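Clondunside Evening Workshop
Bench Habits, Session 3: The Tray and the Tabletop
Handout for Wednesday, October 28, 2020

Last time we got as far as chairs and lighting, and I promised we would finally talk about the top of the table. I could go on about tabletops all night (some of you found that out in June!), so I've tried to keep these notes to what you'll need for the exercise.

Start with the surface. I like a plain matte top in a middling color, brown or a dull green, and I like it long. Matte matters more than you'd think. A shiny top throws the lamp back in your eyes, and then you're hunting for a small dark part in a puddle of glare. Scuffs don't bother me at all. Seams do, a little, and I'll come back to those.

Then the tray. One tray, to begin with, set down where both sides of the job can get to it, and nothing crowded up against it.

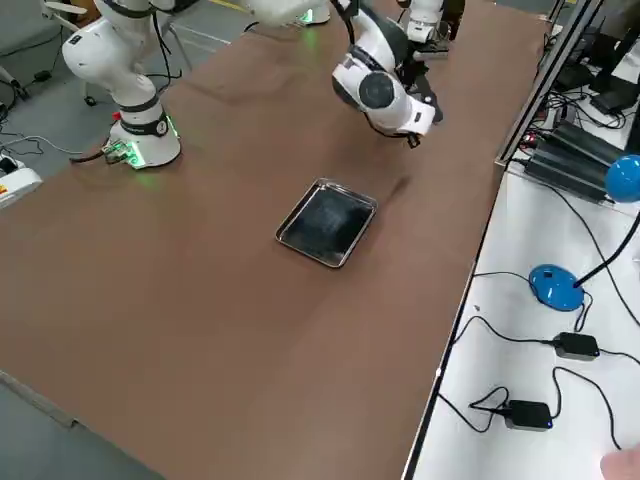

Page 2

I'm fond of a metal tray with rounded corners. The rounded corners are easy to wipe and they don't hide things. What you do have to watch with stainless is the reflection - a polished bottom can look nearly black from one seat and bright from the next, and smudges show up from some angles and vanish from others. So before you put anything in, tip your head and look at it from two sides. If you're working with dark parts, lay a sheet of white paper in the bottom. I use the Burkar pads at the shop, but printer paper does fine.

Line the tray up with the table edge. I know this sounds fussy. But if the long side of the tray runs the same way as the long side of the table, your hand learns where the corners are, and after one evening you stop looking.

About seams: if your top is made in sections, run a fingernail across the join. If the nail catches, a small pin will catch too. Keep the tray well off it.

Cables go off the side, please, and never across the part of the top you're working on. The same goes for sleeves, lanyards and coffee.

Now, two-part work. Say you have a thin piece and a chunky piece and you want to bring them together. Hold the chunky one still, turn its open face to where you need it, and bring the thin one in level. Stop just short and look. That little pause with the tip almost at the block is where you fix your angle, and it's a lot easier to fix there than once you've started pushing. The orange stick and the gray block with the hollowed-out face make a nice pair for this, as you never lose track of which is which.
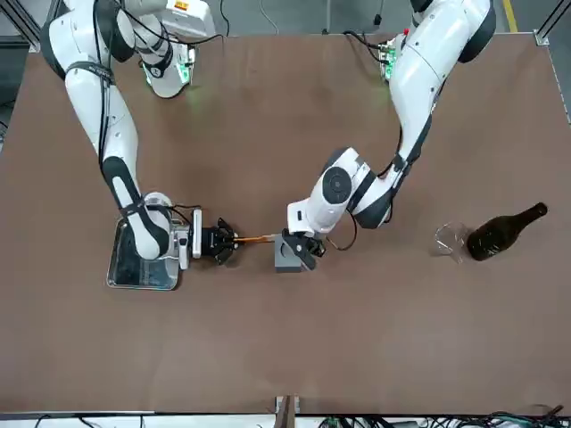 Things parked to the side

Anything not in use this minute stands off to one side, on the tabletop, past your elbow. Don't put it in the tray! The tray is for parts that are coming or going, and once it starts filling up with odds and ends you've just got a smaller, messier table.

For next week

Read the Mevamia leaflet up to page 45 (skip the Lema section, we'll do that together). Then set up a tray at home, line it up with the table, and leave it there for a couple of days. Bring me a note on what ended up in it.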